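Khôi Lương on work surfaces: pale wood, gray marks and when to refinish

Khôi Lương looks after the furniture and bench tops at Orketham's Ostville office, 26 desks and tables in all. We asked him about light wood, which the office chose over dark laminate and which shows everything.

"A pale top with a clear finish is a good surface to work on, but it records what happens on it," Lương says. "Gray marks are the usual complaint. People call them scratches. Most are deposits sitting on the finish, and you can test that with a fingernail. If the nail doesn't catch, the finish is intact."
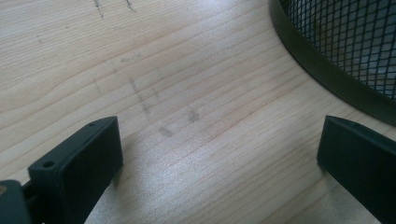
His method starts dry. A soft white eraser goes along the grain, with light pressure, and the crumbs are brushed off before anything damp touches the table. "If you wipe first, you spread the graphite into a film," he says. "Then you have a gray patch the size of your hand." What remains gets a cloth with diluted Flendamix, a neutral cleaner, left on for no more than two minutes.

He does not use melamine sponges. They remove the mark and also dull the sheen, and a dull spot is visible from across the room when the light is low. "I would keep the pencil line," he says.

Layout matters as much as cleaning. Lương wants a gap between work areas and desks, and he wants packing materials put away at the end of a job. Plastic sheeting traps grit, and grit dragged over a finish does more harm than a pencil.
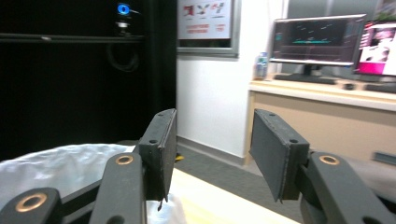

Orketham Facilities and Workspace Team — Ostville

Asked about containers, Lương is less strict. Wire mesh is fine on wood if the bottom rim is smooth. He runs a finger around it before it goes on a table, and adds felt where he finds a burr. "Lift it, don't slide it. The rim carries all the weight."

Full refinishing is a last step. The previous round, in October, was handled by Doãn, a local shop, and took roughly 44 hours with drying time. "We sanded two tops that only needed an eraser," Lương says. "I check more carefully now."
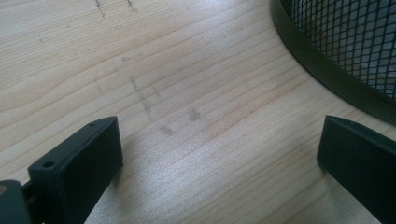
Checking a top before refinishing

Lương sets a lamp low at one end of the table and looks along the grain from the other. Deposits stay flat and gray. Real scratches throw a thin shadow, and those get a strip of masking tape beside them so the shop can find them later.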